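格拉索姆（Gratholm）车友合用车小组例会纪要

地点：莫里亚蒂（Moriarty）咖啡馆二楼，靠暖气的那张长桌
时间：晚七点开始，比通知晚了一刻钟，理由是停车
主持：Pádraig Keane
记录：本人，第三次“临时”担任
到会：够法定人数，加上一位走错房间但听完了第一项议题的先生

一、上次纪要

通过。有人要求把上次纪要里“激烈争论”改成“充分交流”，照改。

二、合用车租约到期

现有那辆 Canura 旅行车的租约十一月到期。Gidau 车行给了三个选择：还车、买断、续租一年。Keane 把来信念了一遍，念到“正常损耗以本公司认定为准”时停下来喝了口水。

还车：需要验车。右后门那道划痕目前有三种来历，版本之间互相矛盾，但一致认为不是在场任何人干的。

买断：价格比同年份二手车高出一截。车行解释说，我们了解这辆车的历史，这本身就有价值。与会者认为，正因为了解历史，才不想出这个价。

续租：月费不变，另收 50 欧元手续费。Keane 问过手续费具体办什么手续，对方答复是办理续租手续。

表决结果：倾向续租，前提是手续费免掉。由 Keane 再打一次电话，语气由他自行掌握。

三、超里程问题

合同允许每月 1000 公里，上月超了 500 公里。行车记录本显示其中大部分发生在一个周末，那一页登记的用途为“买面包”。当事人当场承认，面包店在海边。

讨论了两种分摊办法：一是谁超谁付，二是全体平摊。支持平摊的恰好都是开得多的人，支持自付的恰好都是开得少的人，记录人只陈述事实。最后定为：超出部分由当次用车人承担，自下月起算，既往不咎。面包买主对“既往不咎”四个字表示高度赞赏。

记录本今后必须写起止里程。写“大概跟上次差不多”的，视为没写。

四、后备厢垫板

旧垫板受潮翘起，购物袋一过减速带就滑到最里面，取一颗洋葱要半个身子探进去。有人提议向 Gidau 订原厂件，报价单传阅一圈后又安静地传了回来。另一方案是自己做一块，用木板拼，锯成后备厢的形状，底下贴防滑条。

反对意见：太重，费油。
对反对意见的意见：比起某位成员常年放在后面的那套高尔夫球杆，不算重。
球杆主人要求记录在案：球杆是铝的。已记录。

决定先量尺寸。上次量过一回，写在餐巾纸上，餐巾纸下落不明。固定方式也要想好，还车的时候得能拆下来，车上不许打孔。
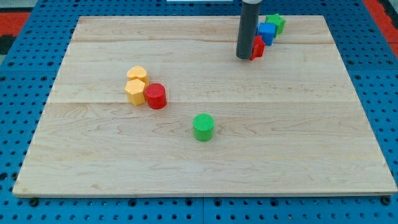 五、冬季轮胎

换胎预约已排到月底。Gidau 建议在他们那里寄存夏季胎，每季收费另计。Keane 家车库尚有空位，他本人没有说可以用，但也没来得及说不可以，会议便进入了下一项。

六、保险

续保通知里附加驾驶员一栏，年龄下限为 21 岁。有成员的女儿刚好差几个月，请求通融。会议指出，通融一事不归我们管，归保险公司管，而保险公司的客服电话至今还在播放同一首钢琴曲。此项待她生日后再议，届时请提醒大家不要假装忘了。

自付额维持不变。有人问降低自付额要加多少保费，Keane 报了数，此人说随便问问。

七、其他事项

1. 车内不得再吃带汤的东西。本条为重申。
2. 备用钥匙请挂回原处。“原处”指门后的挂钩，不指各位的大衣口袋。
3. 还车时油量不得低于四分之一。油灯亮着也能开很远，这一点大家都知道，不必每次验证。
4. 收音机预设台恢复原状，第二键归谁，下次讨论。

八、待办

Keane：致电 Gidau，谈手续费，顺便问验车能否提前预约。
记录人：重印行车记录本，里程一栏加粗。
球杆主人：把球杆拿走。
全体：想想右后门那道划痕，想起什么可以私下告诉 Keane。

会议于九点前结束，咖啡馆已开始往桌上倒扣椅子。下次例会地点不变，请改坐公交。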